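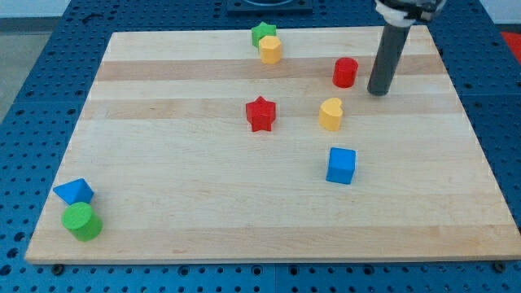
Edin Živković thinks the hearts should come out of the Tulletti set altogether. His view, passed on over tea this morning, is that the notch takes longer to sand than all the rest of a block put together, and that a child who wants a heart will be just as pleased with a star. I don't agree but have written it down as he asked.

September, 9.40 am

Shapes on the maple board at present: stars, heart, hexagonal prism, triangular prism, cube, cylinder. Colours red, yellow, green, blue. No change to the colours.

Board first. It is the glued-strip one, pale and darker bands mixed. Wiped down with a damp cloth last night and left flat. Checked with the straight edge along the strips and across them. Across, there is a hair of light under the middle. Along, nothing. Will check again after 3 days before doing anything to it. If it has moved further, plane the underside only.

Finish. Tin from Hämmerli is nearly out and what is left has a skin on it. Strained it through an old stocking and it seems all right. Two thin coats on the test pieces, 8 hours between. The second coat on yellow went on streaky, so yellow may want a third. Red covers well in two. Blue I have not tried from this tin yet.

Edges. Sinbridge sent back a note with the last samples: points on the stars too sharp for their liking, cylinders fine, prisms fine apart from the tip. Have been taking the star points down by hand with 180 and then 240. Slow. A shaped sanding block would help, cut to fit the inside corner. Ask Edin if he still has the offcut of cork.

Stock. Drawer count for the Tadcombe order is 1,104 blanks, of which 31 put aside for splits or bad grain. Most of the splits are in the triangular ones, at the thin end. Those were cut from the short lengths and I suspect the timber more than the saw. Next lot to be cut from the long boards.

2.15 pm

Cork found, too thin. Glued two bits together, in the clamp until tomorrow.

Hearts stay in for now. Timed myself on one notch with the round file: under four minutes. Told Edin. He says to time ten of them.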